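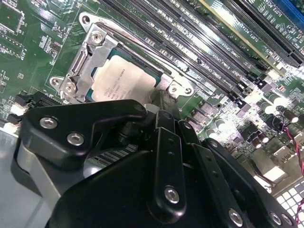 4.2 What sellers say and what they leave out

Sellers of used desktop computers write short advertisements, and they write them as if charged by the word. Of the 2,591 listings collected from Trollix and Gendia, the most common complete description was "works fine," followed by "worked fine when last used," a phrase whose second half does a great deal of quiet labor. Technical detail was scarce even where it would have helped the price. A person with the cover off is looking straight at a processor in its socket and rows of slots, and could in principle report on both. Most of our sellers reported on the color of the case. We coded each listing on the Štefanec scale, which runs from 0 (no checkable claim) to 8 (the seller has plainly read the manual and would like this known). The middle of the scale was thinly populated. Listings tended to cluster at the bottom, with a small, proud group at the top who also specified how they wished to be contacted.

The word "untested" needs a note of its own. In principle it describes an absence of knowledge. In the interviews it turned out to cover at least two very different situations: the seller had no monitor, or the seller had a monitor and had not enjoyed what it showed. Buyers seem to be aware of this. One respondent in Odham told us that she reads "untested" as "tested," and sets her offer to match. Another avoids the word in his own listings and writes "sold as seen," although his listings carry no photographs.

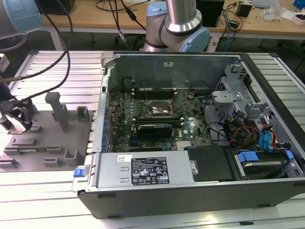
Figure 3. Desktop tower on its side with the motherboard and memory slots exposed.

Photographs might be expected to fill the gap left by the text. Ginting coded the images separately, without access to the descriptions, and found that an open case was a rare sight in our sample. The preferred view was the front of the tower, often on a carpet, sometimes with a cat. When interior views did appear, the accompanying text became shorter still. Sellers explained that the picture "says it all," a view not shared by buyers, several of whom admitted that one green circuit board looked to them much like another. We had planned a measure of agreement between image and text, but in too many cases there was not enough of either to disagree.

Price did not track description in any tidy way. Among listings scoring 0, asking prices were as confident as those scoring 6 or above, and a good deal rounder. We return to rounding in Section 5.
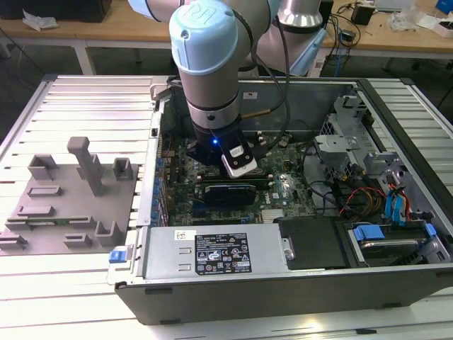

Figure 4. Opened tower, interior view from above the work surface.

Two limits should be stated. First, we stopped interviewing at 80 respondents, by which point the phrase "it was my brother's" had lost its power to surprise. Second, all coding was done by Ginting and Saarinen, who agreed on most things but held firm and opposite opinions on whether "fast" counts as a checkable claim. Cases of this kind were scored 0, over Saarinen's written objection (Appendix C).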